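Fitzgerald Stamp & Cover Fair - Your Questions Answered

I run the fair at Nitstead and I get the same questions by email every year, so I've put my answers in one place. If yours isn't on the list, use the contact form and I'll get back to you, usually in the evening once I've stopped sorting covers.

What is the fair, exactly?

It's a one-day get-together for people who like stamps, first day covers, postcards and anything else that has been through the mail. We started with stamps only, and the postcards crept in after that. Now the postcard tables are the busiest in the hall, which I try not to take personally.

When and where is it?

August, in the big ground floor hall at Nitstead. Doors open to the public at 10 a.m. and we start packing up at 4 p.m. Dealers can get in from 8. The exact date goes on the home page as soon as the hall confirms it.

How much does it cost to get in?

Entry is $4 for adults, and kids get in free with a grown-up. Pay at the door, cash or card. There's no advance booking, and no, you don't need to be a member of anything!

Do you give out a fair postmark?

We do! It's a souvenir cachet, so it won't carry anything through the mail, but it looks great on a cover. Bring your own envelopes or buy a blank one from the front desk. We'll stamp up to two items per person for free. Last year we stamped 1,274 of them and my wrist has only just forgiven me.

Will there be movie and TV stamps?

Lots. Film and TV issues are what most new people ask for, and I completely understand it, they're how I got hooked again as an adult. A couple of our regular dealers carry nothing else. If you want something particular (a presentation pack, say, or a full sheet with the margins still on) get in touch with me ahead of time and I'll pass it along so the dealer can bring it.

Can I get food and drink there?
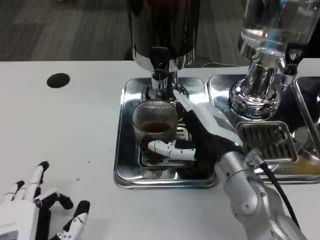 Drinks are at the back of the hall and you're welcome to help yourself all day. Coffee comes out of the tall dark dispenser with the chrome spout, on its own steel tray on the white table, so please fill up there and drink there too. I'm strict about it. One splash of coffee on somebody's mint album page and that's a very bad afternoon for two people. For food, the bakery across the parking lot does good sandwiches, and you can come back in with your hand stamp.

How do I get there?

If you're driving, take the Lason Road exit and follow the signs for the hall. There are 179 parking spaces and they do fill up by late morning, so come early or come after lunch, when the first wave has gone home. The 2 bus stops right outside. From the train station it's a flat walk, though it feels longer on the way back if you've bought albums.

Is the hall accessible?

Yes. Everything is on one level, the doors are wide, and I keep the aisles generous even though it means fewer tables. There are chairs along the side wall for anybody who wants a break. If you need a chair at a particular dealer's table, just ask, they're a friendly bunch.

Can somebody tell me what my stamps are worth?

You can bring them to the valuation desk between 11 and 2. Please don't bring the whole attic - one album or one shoebox is plenty. And I'd rather say this here than see your face fall on the day: most collections people inherit are worth less than they hoped. Big runs of commemoratives were bought by everybody and saved by everybody, so there are mountains of them. They're still lovely things to own. Every so often something good turns up in the middle of a dull page, and then the whole desk goes quiet.

Please don't soak, peel, trim or tape anything before you come. Leave it just as you found it, envelopes included.

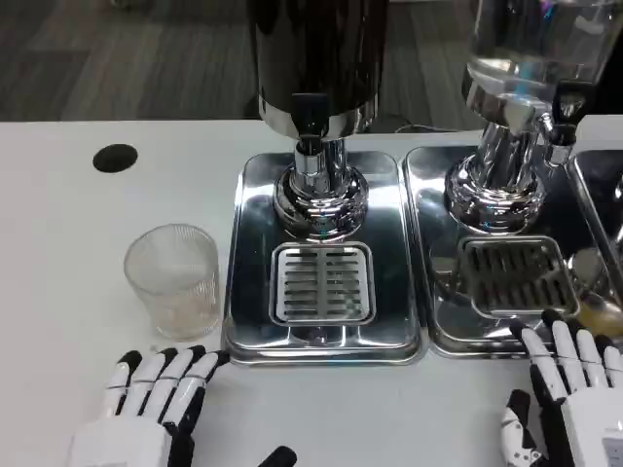 Two drinks dispensers and a clear tumbler at the refreshment table.

What should I bring?

Tweezers if you have them, a magnifier, a stock book for whatever you buy, and your wants list. I keep mine in my phone and also on paper, because I once let my battery die at noon and bought the same definitive twice. A tote bag helps. Small bills help even more, especially for the bargain boxes.

Can I swap stamps with other visitors?

Yes, please do! We set aside swap tables near the entrance. Swaps only though, no selling, as the dealers have paid for their spots and it isn't fair on them.

Is there anything for kids?

There's a treasure hunt around the dealer tables, with a sheet to fill in and a packet of world stamps at the end. We also have the penny box, where kids can dig for as long as they like (grown-ups, you may look, but no elbows). The design-a-stamp contest is on again too, and the theme is "A Hero From My Street." Entries go up on the wall by 3 p.m.

How do I book a dealer table?

Use the table form on this site. Onent handles the bookings for us now, so your confirmation will come from them and not from me. Check your spam folder before you write to me in a panic. Tables come with two chairs and a cloth, and if you need power, tick the box - we can only run cables to the tables by the walls.

Can I bring my dog?

Assistance dogs are always welcome. Other dogs, sorry, no. There's too much paper at tail height.

What if I can't make it this year?

The souvenir cachet can be ordered by mail until the end of the month. Send a stamped envelope addressed to yourself, with a stiff piece of card inside, and write "Please do not bend" on the front. Sometimes they even listen.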